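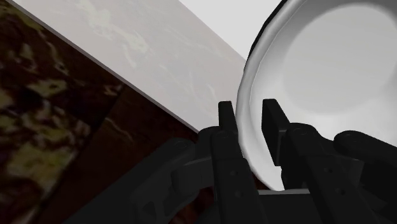
*An open gripper at a white bowl, simulated view.*

**Tralteo sets out new duties ahead of robot handling at Mitbridge**

March 1, 2020 - Tralteo has confirmed how work will be shared at its Mitbridge tableware depot when a robotic arm takes over part of the sorting of returned goods in July. The depot employs 40 people, and the company has stated that no post will be removed as a result of the change.

Bowls and other household items are at present lifted by hand from the returns table, checked and placed in trays. Under the new arrangement the arm will do the lifting and placing, while checking for chips and cracks will remain with staff. The movements are being prepared in simulation with the software firm Clustivico before any equipment is installed on the sorting floor. 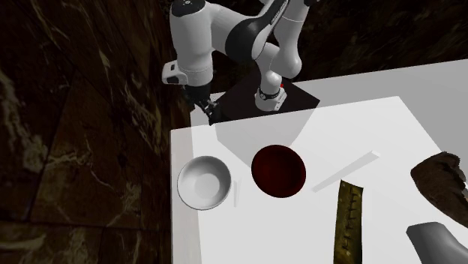 One sorter on the early shift said that she would be glad to see less lifting, but that the checking was tiring in its own way and she hoped the hours at the bench would be kept short. Tralteo has replied that no one will spend more than two hours at inspection without a change of task.

Training began last month. So far 13 members of staff have put their names forward to learn how tasks are set up and tested on screen, and 17 places are available. Those who complete the course will move to a higher pay grade.

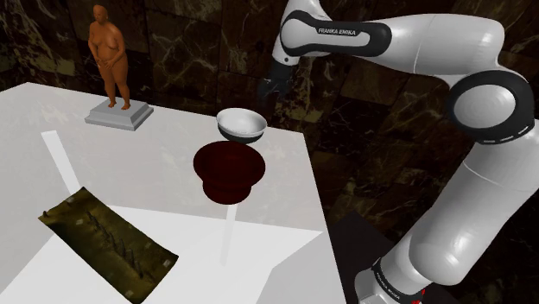
Course members will also decide which items are unsuitable for the arm and should stay with the hand-sorting team. Their list will be reviewed each month with the depot manager - changes may be requested by any shift.

The company's smaller depot at Lai is not affected. Staff at Mitbridge who have questions about their rota should speak to their shift leader.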